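Arkelico Household Word List
Data card, release 2

Summary

The Arkelico Household Word List records what people call ordinary things at home: tools, containers, fittings, foods and the small jobs connected with them. It was compiled by the Zirnell Language Archive from spoken interviews held in the towns of Brolbridge and Cruzado. The list is meant for dictionary makers, teachers and students of regional speech.

Contents

entries.csv: one row per word or phrase, with town, age band and topic
speakers.csv: one row per speaker, without names or addresses
topics.txt: the 17 topics used in the interviews, in the order asked
notes/: interviewer remarks, lightly edited for spelling

Collection

Interviews were held in the homes of 57 adult speakers. Each speaker was asked to talk freely on a topic before any direct question was put. Interviewers were told not to offer a word first. Where a speaker gave several words for one thing, all were kept, and the column "rank" shows the order in which they were spoken. Interviews in Cruzado ended in November; those in Brolbridge had ended earlier.

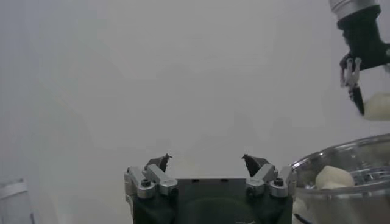
Topic 11, fastenings and joints, produced the widest spread of answers and has been split in this release. The earlier release placed all words for screws, pins and pegs under one heading, and users reported that the results were hard to compare. Entries are now sorted by what the speaker was talking about: the fastener itself, its head, or the hollow it sits in. A black screw head set into a round silver recess, like those on the two hubs, would therefore be covered by two separate codes, HEAD and SEAT. Many speakers had no special word for the second and used "hole" for everything. Such answers are coded SEAT only when the recording makes the meaning clear. All others are coded OPEN.

Spelling

Words with a standard spelling are given in that spelling, even when the speaker's pronunciation was different. Words without one are spelled as simply as possible, and the column "said_as" gives a rough guide to the sound. It should not be used for phonetic work.

Food and kitchen topics

Words for vessels are coded by shape and by use. "Basin," "bowl" and "dish" overlap heavily in Brolbridge, and the same speaker may change from one to another within a sentence. Material is coded only if it was mentioned. Words for dough and batter are stored under the food topic, including those that speakers also used for putty or clay. 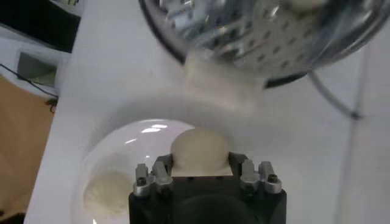
Clear glass bowl and a rounded, cream-colored item. Vessel codes: see topics.txt.

Known limits

Younger speakers are few in the Brolbridge set. Garden words are thin in both towns. A small number of Cruzado entries carry no age band and should be left out of any comparison by age. Counts of words per topic reflect how long people chose to talk and should not be read as a measure of vocabulary.

Use and citation

The list may be used freely for teaching and research. Please cite it as: Zirnell Language Archive, Arkelico Household Word List, release 2. Recordings are not distributed. Corrections may be sent to the Archive with the entry number and the town.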